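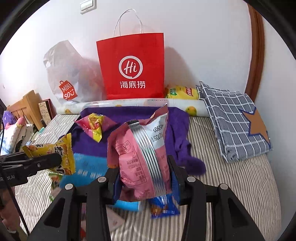
About Judura

We're Judura, a small company that investigates faults in grippers and robot hands. If a jaw closes when it shouldn't, or lets go of something it was holding, or simply reports that everything is fine while the product lies on the floor, that's our kind of day! We find out what went wrong, we write it up in words your whole team can read, and we stay around until the fix has been tested.

How we started

Judura began with one bad afternoon. Fabian Hauser was running a two-finger gripper named Feka for a packing line, and Feka had been a delight for months. Then in March it started crushing things. The command said open, the jaw position said open, and the fingers kept on squeezing. Fabian hit the stop, went through 2,039 lines of log, and found a position sensor that had slipped a hair on its shaft and was telling the controller a very convincing story.

Ottilie Widmer was the safety engineer on the same line, and she asked the question we still ask on every job: what would have happened if that had been a thumb? They ran the fault again on purpose, 337 times, with the guards closed and a force gauge between the pads. The peak reading was 80 newtons, well over the limit set for that cell. The report from that work (we still call it the Charvát report, after the building it was written in) got passed from desk to desk, and before long other people were calling to ask if we'd look at their machines too.

What we work with

Soft packaging is where grip faults love to hide, and we can't get enough of it. A rigid block gives you a clean contact signal, but a bag full of air and crumbs will squash, slide and spring back, and a controller with a weak idea of contact gets lost very quickly. So we like ordinary shopping, with all its crinkles and slippery printing.

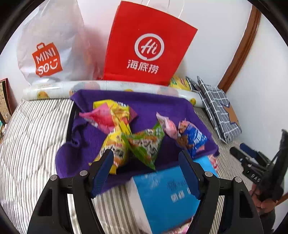 Slip faults are the ones Ottilie gets most excited about. A pad can hold perfectly well on one surface and lose the next, and the log may look the same both times. We check pad wear, pad angle and screw torque before we touch a line of software. Snack bags on a rumpled purple towel, over a striped bed sheet, make a good hard problem: the cloth can move along with the bag, and blue rubber pads that behave nicely on a bench may pinch up a fold of towel as well. We class that as a failure even when the bag comes up.

Prondatis, our fault library

Every fault we're allowed to share goes into Prondatis, which now holds 900 entries. Each one lists the symptom, the cause, what was tried first and didn't help, and whether a person could have been hurt. Our own mistakes are in there as well, including the time we fitted a replacement sensor backward and spent two days blaming the cable.

Working with us

Send us the log, the gripper model and a plain account of what happened, in whatever order you remember it. Please leave the machine powered down and locked out until we've talked, and don't clean the pads! Fabian reads new cases first thing in the morning and usually calls back before lunch.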